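Poltau gripper arm – review after one season on our kitting bench

Rating: 4 out of 5 for the arm, 2 out of 5 for the paperwork that comes with it

Writing this on my break so excuse the mess. We do sample kits at Giltgate, small foam and plastic parts into bins, bins into boxes. Small shop. Bought the Poltau arm to take over the part-to-bin step. The blue cubes are what we train new jobs with before we let it near customer stock. 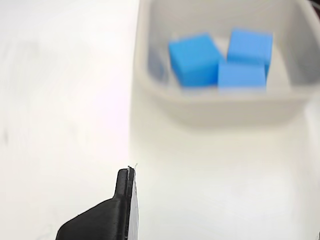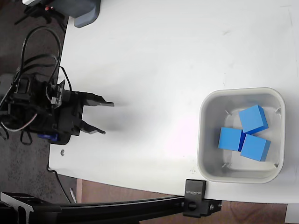
Blue cubes in the bin, both shots. Gripper close up in the first, more of the bench in the second.

Setup. Took two of us most of a morning, me and Đức Thái from maintenance. Clamps to the table fine. Cables are a pain, plan where they go BEFORE you bolt anything down. We didn't and had to undo half of it. Manual has a whole page on unpacking and one paragraph on cable routing. Go figure.

Speed. Slower than a person. Let me say that again for the managers reading, slower than a person. Maribel Salazar can fill a bin while it's still lining up on the second part. But it does the same pace at 3 in the afternoon as it does at 7 am, and she'll tell you herself she doesn't. On a good day we get 700 bins out of it. Sales guy said 2,000. No. Maybe with one part per bin and nobody ever changing the job.

Grip. Good on anything with flat sides. Round stuff, so-so. Fingers are plain and black and pick up lint and fibers like crazy, so wipe them at the start of each shift. Takes a few seconds. We keep a cloth on a hook now. Also wipe the table, a white top shows every scuff, and I think the vision is happier when its clean, can't prove it.

Bins. Use the same bin every time. We tried mixing in some Grarner ones that were a hair taller and it kept bumping the rim. Back to the old ones, no problem since.

Now the people part, which is why I'm bothering to write a review at all.

Before, kitting was four people standing. Now it's two, and the other two moved to packing and checking. Nobody was let go, I asked for that in writing before it was plugged in and I'd tell anyone else to do the same. Renzo Mazza was dead against the thing. Fifteen years on that bench. His wrists are better, he says so, but he also says the day is longer because there's less talk. He's right about that. The bench used to be where you heard everything. Now one person watches the arm and the other feeds it parts and you're facing different ways.

Watching it is a real job too. Management had it down as "can be left running." It can, until it drops one, and then it carries on like it didn't. Somebody has to catch that. We argued for a pay bump for whoever's on watch and got it in October, small but there. Ask for training time up front. We got one afternoon and it wasn't enough, Lino Lombardi ended up teaching himself at lunch and then teaching the rest of us. He should of been paid for that.

Support. Emailed twice, one answer next day, one never. Spare fingers came through Ferraro, quick, overpriced.

Compared to the older unit we had on trial – this one is quieter and easier to teach a new job. Move it by hand, save, move it again. Gualtiero Gatti learned it in an hour and he doesn't own a smartphone.

Would I buy again? Yeah, for the wrists. Not for the numbers. If your boss wants it for the numbers get someone from the floor in the room when they do the demo, and bring your own parts, the awkward ones.

Will update if the cable thing gets sorted. Break's over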